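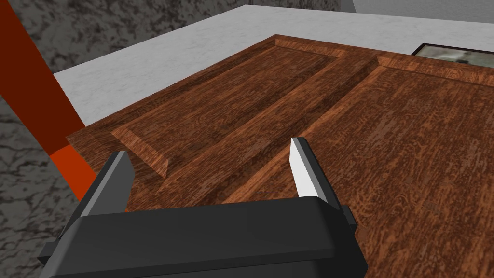
Im Nutzerforum von Tindside hieß es dazu, ein Durchgang, in dem der Greifer nichts greift, sei verschenkte Rechenzeit und gehöre gelöscht. Bitte nicht löschen. Das Lernverfahren in Vitach braucht auch die Wege zwischen den Griffen, und wer nur die gelungenen Zugriffe einreicht, bekommt am Ende ein Modell, das sich für unfehlbar hält. Solche Mitarbeiter gibt es schon genug.

4.3 Beispiele in der Simulation aufnehmen

Voraussetzung: Vitach ist gestartet, die Szene geladen und die Handkamera in der Ansicht »Greifer« aktiv. Das Projektverzeichnis muss beschreibbar sein. Vitach prüft das zwar ebenfalls, aber erst beim Speichern.

1. Öffnen Sie im Menü »Aufnahme« den Punkt »Neue Serie« und vergeben Sie einen Namen. »test«, »test_neu« und »test_neu_final« sind in jedem uns bekannten Projekt bereits vergeben.

2. Stellen Sie die Bildrate auf 10 Bilder pro Sekunde. Höhere Werte sind möglich und füllen vor allem die Festplatte.

3. Fahren Sie den Greifer mit »Grundstellung« in die Ausgangslage. Die Finger müssen geöffnet sein.

4. Starten Sie die Aufnahme mit der Leertaste und führen Sie den Greifer mit der Handsteuerung. Fahren Sie zügig, aber ohne Ehrgeiz.

5. Drehen Sie das Handgelenk während der Fahrt auch einmal deutlich aus der Waagerechten. Ein Modell, das nur gerade Kanten kennt, verliert bei der ersten schrägen die Fassung.
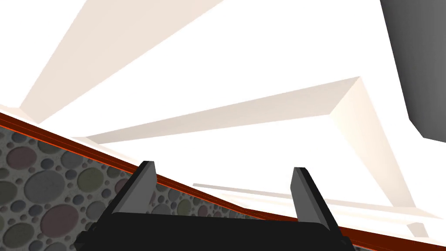 6. Beenden Sie die Aufnahme mit der Leertaste und warten Sie 2 Sekunden, bevor Sie eine weitere Taste drücken. Ungeduld wird als eigene Episode gespeichert.

7. Vergeben Sie im Feld »Ergebnis« einen der Werte »Griff«, »Fehlgriff« oder »Leerfahrt«. Das Feld »Bemerkung« ist freiwillig und wird vom Lernverfahren nicht gelesen – Sie dürfen dort also offen sein.

8. Wählen Sie »Szene mischen« und beginnen Sie wieder bei Schritt 3.

Hinweis: Beim Mischen tauscht Vitach Oberflächen und Beleuchtung aus. Guter Geschmack ist dabei kein Kriterium. Texturen, die in keiner Küche der Welt nebeneinander vorkommen, sind zulässig und kein Anlass für eine Fehlermeldung.

Achtung: Ändern Sie innerhalb einer Serie niemals die Lage der Handkamera. Vitach nimmt die Änderung klaglos an, und die Serie ist danach unbrauchbar.

Achtung: Der Export im Format Chaturvedi überschreibt vorhandene Dateien gleichen Namens ohne Rückfrage. Die Rückfrage ist für eine spätere Version vorgesehen – das war sie allerdings auch in der vorigen.

Eine Serie fasst höchstens 1000 Episoden. Zum Training mit Trusisach werden die Serien in Paketen zu 16 Episoden eingelesen; ein unvollständiges letztes Paket wird stillschweigend verworfen. Wie Sie die Paketgröße ändern, steht in Abschnitt 4.4.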